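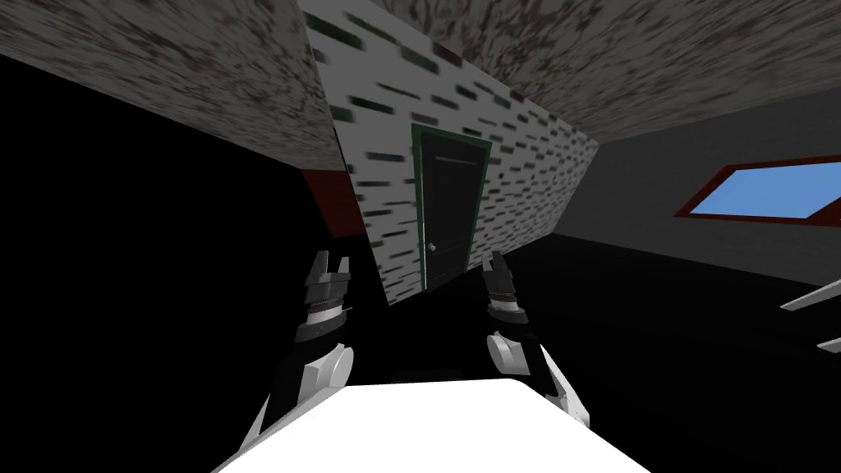

Figure 2. Simulated two-arm cell, both grippers open, door behind.

Unit 6: Automation and the job that is left

Reading: Kinnear, course pack, pp. 16–54

Tanitz packs spare parts for farm machinery. Before any arm was bought, the packing job was built in simulation and the packers were asked to comment on it. Shona Kinnear ran those sessions.

Terms
Task – one piece of work with a clear start and end, e.g. closing a carton.
Job – the set of tasks one person is paid to do.
Residual work – tasks left to people once a cell is running.

Arms are bought to take over tasks. The job then has to be put together again from what remains, and this step is often left out of the budget. At Tanitz the residual work was clearing jams, checking labels and handling odd-shaped parts. Lifting fell. Time spent watching and waiting rose, and packers rated it as more tiring than the supervisors had expected.

Pay grades were set by weight handled. Under that rule, a packer who moved to the cell lost a grade while taking on fault clearing. Walid Sabbagh's note on the labour agreement covers how the rule was rewritten.

For the tutorial
Bring a task list for a job you have held. Mark each task as moved, changed or residual, and note who would decide. Maximum two pages.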